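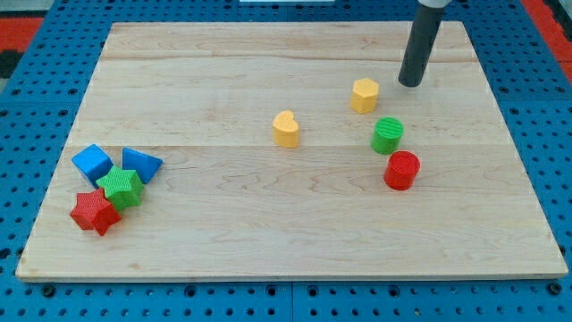 What is the best way to look after a wooden play board?

Wipe it with a damp cloth, dry it straight away and store it flat, out of direct sun.

That advice heads a one-page care sheet going home with families who borrow from the Trurholm Toy Library, which has added wooden boards and coloured shape blocks to its shelves. The new sets went on loan on March 6, 2026, after a trial that began in January.

Each set has a pale wooden board and a bag of shape blocks. Children can sort the blocks into groups, line them up along an edge or build on top of them. The board gives them a smooth, level place to work, even when the floor underneath is carpet or grass.

Coordinator Gülizar Karabulut said families had been asking for something that could be used at the kitchen table and then put away before dinner.

"A lot of our bigger toys are great, but they take over the lounge room," she said. "With these, the board comes out, the blocks come out, and when you're done it all goes behind a door or under a bed."

The library bought 20 sets with a local grant of $3000. The final bill came to $3339, and the difference was paid from last year's cake stall. Members can borrow a set for two weeks and may renew it once if no one else is waiting.

During the trial, some families used the blocks for naming colours, while others made up their own games. One popular game starts with the blocks in two groups. A child looks away while a grown-up moves one block across, and the child then has to work out which one was moved. Older children played it in reverse and set the puzzle for their parents.

Karabulut said the grain on the boards varied and borrowers should not worry about darker streaks in the timber.

"People have brought one back and apologised for a mark that was there when it left," she said. "Streaks and swirls are fine. What we do want to hear about is a split, a rough edge or a seam that has started to open."

The boards should not be soaked, put in the dishwasher or used for cutting food. Crayon can usually be lifted with a soft cloth and a little mild soap. Sticky tape is best avoided – it can pull at the finish when it is peeled off. The blocks can be washed by hand in warm water and left on a towel overnight.

Borrowers are asked to check that all the blocks are back in the bag before returning a set. Missing pieces can be dropped off later at the front desk and there is no fine for the first one.

The sets are kept on the low shelves beside the Hovland Street entrance, next to the puzzles. They are suitable for children aged three and over, and an adult should stay nearby if younger brothers or sisters are in the room.

Members can reserve a set at the desk or by phone during opening hours. New members need proof of address to join. The care sheet is also available in large print, and a Turkish version will be ready later this month.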